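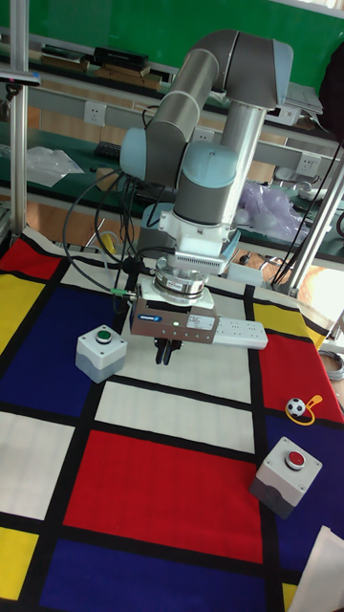
Fig. 1. Arm over the mat, fingers empty. Green button box left, red one lower right.

Work and Automation, unit 6 handout
January -- Yasaman Ghorbani
Search this site Search Advanced

Read before Tuesday. Bring the Lullmont sheet, we need it for the second half.

WHERE WE LEFT OFF

Last time: a job is a bundle of tasks. Machines take tasks. Managers then rebundle what's left and call it the same job, or a new one, or no job. Most of the argument at a workplace is about the rebundling and very little of it is about the machine.

Today, bench work. Pick up, place, press, plug, unplug. Small stuff on a tabletop. Long thought too fiddly to automate, and cheap enough by hand that few firms tried.

Look at Fig. 1 with that in mind. Two fingers on the gripper. Then think what your own hand does when it presses a button, how much of it you'd have to write down.

Terms you need:
task / job / post -- not the same, see unit 2
tending -- keeping a machine fed, cleared and running
exception -- anything the machine hands back to a person
pace -- who sets it, and who can stop it

CASE: VELALICO TEST ROOM

Velalico refurbishes and checks small electrical goods. Test room had 11 people on days. Work was: take the item, seat it, press through the checks, log it, pass it on. Two arms brought in over one winter. No layoffs announced. Post titles all changed though.

Tegan Kerslake worked the room before and after. From her interview (full text in the packet):

"Before, my hands were busy and my head was free. I'd talk to people. Now my hands do nothing for twenty minutes and I can't look away."

Compare Alfredo Manalastas, same room, same shift. His wrists stopped hurting. He likes the new work, says he'd not go back. Both are telling you the truth about the same change. Don't pick one in your essay and drop the other.

What moved, in order of how often people brought it up:

1. Pace. Used to be set by the bench lead, by eye. Now set in the program, and changing it means a request to Sadeghi, the outside firm that did the install.
2. Exceptions. Easy items go through the arm. The person gets only the odd ones, all day. Harder per item, but the per-item target wasn't changed til spring.
3. Skill. The people who could tell a bad switch by feel had no box on the new form to put that in.
4. Talk. Benches moved apart for the guarding. See Kerslake above.

Numbers: the room logged 3,752 items in the first month with the arms, and 561 of those came back as exceptions. Work out the share yourselves. Then ask how it was being counted -- an item a worker straightened by hand before the arm got to it was not logged as an exception. Kordestani's notes say this happened "all the time." That labor is in the room and not in the figures. Worth a paragraph in anyone's essay. 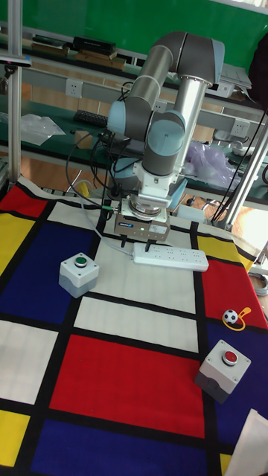 Fig. 2. Gripper at the power strip, cord running off the back. Both button boxes still in reach.

ON FIG. 2

Ask of any object on a bench: who put it there, and who puts it back? A power strip has a cord, a cord goes where it likes. Layout is work. At Velalico it was done by whoever got in first, before 7 a.m., unpaid for the first month untill Simin Rashti raised it as steward. It's now fifteen minutes on the clock and written into the agreement.

Same question for the buttons in both figures. On a shop floor a button tells you who is allowed to start a thing and who is allowed to stop it. At Velalico everyone could stop the line, only two people could restart it. So people stopped it less than they should have. Rashti again, p. 4 of the packet.

SECOND CASE, SHORT

Sosudance, packing hall, over 100 staff. Workers were in the trials from the start, had a say on bench height, pace, rotation. Slower to get going. Fewer people asked for transfers out. Careful here: different product, different town, a better contract to begin with. You can't credit all of it to the trials.

FOR DISCUSSION

Whose job is it to fix pace when the programmer is at another company?
Should straightening an item count as an exception? What would change in people's pay?
Kerslake and Manalastas -- could rotation suit both of them?
Take the Lullmont sheet and mark every task that would be left over if an arm did the lifting. Who gets those?

Essay: two pages, one workplace, your own or one from the packet. Sepehr Kordestani has the packet copies if you missed them. Late ones go to him too, not to me.

Last updated: January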